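Can you still audition for a TV singing show if you've had a record out?

Posted by Gervásio Frota in Telly and Music

Hello all, hoping someone who has been through one of these can help. My daughter is nineteen and has been singing in pubs and at weddings since she was old enough to be let in. Her teacher wants her to go for the open auditions for Prunell, the Saturday night one with the two judges and the wall that lights up. She's keen, I'm keen, her nan has already picked an outfit.

The trouble is that a couple of years back she recorded four songs with a tiny label called Drutik. They put them online and pressed a few CDs, which are mostly in my loft. She signed a piece of paper at the time, and I have it in front of me, and it says "non-exclusive" at the top and then goes on for a page and a half about "future recordings of the artist". The audition form asks whether she is "under any agreement, past or present, with a record company, manager or publisher". If she ticks yes, do they bin the form? And if she ticks no and does well, is it going to be in the papers that she lied?

I rang the number on the form and got a very nice lad who read the same sentence back to me. The songs have had 3843 plays between the lot of them, so we're hardly talking about a star here, and I suspect a fair few of those plays were her nan.

Also, does anyone know if parents can wait inside with them? Last time we did anything like this (a talent day in Rornis, April, freezing) I stood in a car park for hours.

Yi-chun Liao replied

Hi Gervásio, I went through the auditions for a show like this one, got as far as the bit before the televised bit, and then went home with a sore throat and a free pen. So take this as one person's experience, I'm no lawyer!

Tick yes. Please tick yes. Half the people in my queue had been on a label of some kind, or had a manager who was their uncle, and they all got seen. What the producers want to know is whether somebody else can pop up later and claim a slice. There was a box underneath on my form where you could explain, and I wrote two lines in it. A woman with a headset asked me about it for perhaps a minute and then wanted to know if I could cry on demand, which I couldn't. 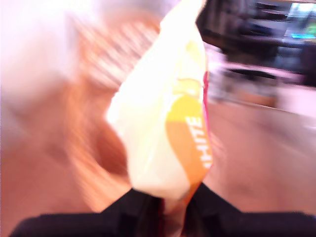 Page last changed: April, 3 replies, 2 people found this helpful

The thing I'd worry about more is that "future recordings" part. Mine said the label had first refusal on anything I made for a set time after the last release, and I had no idea until my cousin read it (we Liaos are good at small print, apparently it skips a generation). In the end I emailed the label and asked them to confirm in writing that they had no claim on any TV performance or anything that came out of it. They were fine about it. I think they were pleased to be remembered. If Drutik is still going, do that before the audition, print the reply and put it in her bag with the form.

If you can't reach them, the musicians' unions look over contracts for members, and some solicitors do a fixed price for a short one. A page and a half shouldn't cost the earth.

On waiting inside: over eighteens were on their own once they'd got a wristband. My mum sat in a café up the road and had three breakfasts. Bring a folding stool for the queue and something to eat that won't coat her throat, so no cheese. And tell her to have a second song ready that is nothing like the first one. They stopped me halfway through my ballad and asked for something quick, and I did a Christmas song in spring because my mind went blank.

wobblytenor replied

they dont care. there were 3000 people at mine and I doubt they read a single form. just tick no

Yi-chun Liao replied

Sorry wobblytenor but I'd really not do that. They don't read them on the day, fair enough, but they do read them if you get through, and there was a bloke in my group who vanished between one round and the next over a management deal he hadn't mentioned. He was much better than me too. Lovely voice, bit of a gravelly thing going on.

Gervásio Frota replied

Thank you both, well, mainly Yi-chun. I've found an email address for Drutik on the back of one of the CDs and written to it this morning. It hasn't bounced, so fingers crossed. She's going to tick yes and put a line in the box. The second song is causing more rows in this house than the contract ever did, her nan wants a hymn. I'll post again when we hear back from them.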